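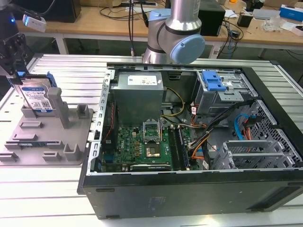 How far ahead should a small refurbishing firm plan before it spends money on an automated bench?

Give it a full budget year, and spend the first chunk of that on fixtures and floor time before you sign for any more arms.

Rirnach, 17 July 2026 – We've been asked that question so often since the spring that we decided to put our answer out properly, along with the news that goes with it. I run the planning side at Zomorero, where we take in old office desktops, strip them, test what's worth keeping and send the rest on for recycling. As of this month we've signed off our equipment plan for the next 12 months, and I'm really pleased to say it includes 2 new robot benches for the teardown room in Rirnach!

Now, I know press releases are meant to sound terribly grand at this point, so let me just tell you what we're buying and how we got there.

The job the benches are for is a fairly ordinary one. A tower comes in, it goes on its side, the panel comes off, and then out come the drive, the memory and the processor, and finally the board. People are very good at this. They're also stuck doing it all day, and our teardown staff told us (more than once, and quite loudly) that pulling drives was the part they'd hand over first. So drives and memory are where the money is going. Cables will stay with people for now. Anyone who has dug around inside an office desktop knows that the wiring goes wherever it likes, and we didn't want to pay for a promise that a gripper would sort it all out by Christmas.

We had quotes in from three suppliers and went with Pindum, a firm we'd dealt with before on conveyors. What swung it was how they priced the job. The first draft of our own budget was nearly all arm, with a little line at the bottom marked "other". Pindum sent it back with the fixtures, the wrist camera, spare fingers, guarding, training and a service visit all on lines of their own, and the total looked a good deal less cheerful but a lot more like real life. I grumbled for an afternoon and then rewrote the plan.

Fixtures deserve a word, as they're the bit I got most wrong. I'd assumed you bought one, bolted it down and forgot about it. In practice we went through version after version of the printed plates while we worked out how a drive should stand so that the gripper could get at it cleanly, and every change meant somebody's time as well as plastic. We've now set aside a fixtures pot that runs right through the year, and if you're drawing up a plan of your own I'd put that line in before you even look at arms. Printing them in-house helps. So does having a bench you can fasten things to anywhere along its length – we moved ours about far more than I'd expected.

To get a fair idea of the load, we went back through our intake records and picked out a run of 2112 desktops. Of those, 554 were towers from the same few families, with insides close enough that one set of fixtures ought to cover them. That's the group the new benches will start on. The small form factor machines and the odd gaming box will carry on being done by hand, and I'd sooner have a bench that's busy with one sort of case than a clever one that sits waiting for the right sort to turn up.

Our second site at Tapia won't get a bench this time round. I know some of the team there were hoping for one (sorry, all!). The floor needs work and the power supply to that end of the building isn't up to it, so this year's money at Tapia goes on electrics and new storage racking, and we'll look at benches again when the next plan is drawn up. Staff from Tapia will be invited over to Rirnach for training in the meantime, so they'll know the kit well before any arrives.

On jobs, as people quite rightly ask: there are no cuts in this plan. The teardown team stays the size it is, and hours freed up from drive pulling will go to testing and grading, where we've had a backlog for as long as I can remember. Bench operators will be trained from the present team first, and the training is paid time.

Delivery of both benches is due in the autumn, with a settling-in period before we count on them for any real output. We've left a cushion in the budget for that too, and I fully expect to use it.

We're happy to share the blank version of our planning sheet with other refurbishers, charities and repair workshops. It's a plain spreadsheet with the cost lines down the side and the months across the top, and you're welcome to change whatever doesn't suit. There's a tab for fixtures, of course.

About Zomorero
Zomorero collects, refurbishes and recycles office computers from its sites in Rirnach and Tapia.

Press enquiries and requests for the planning sheet: please write to the Zomorero press desk at our Rirnach site.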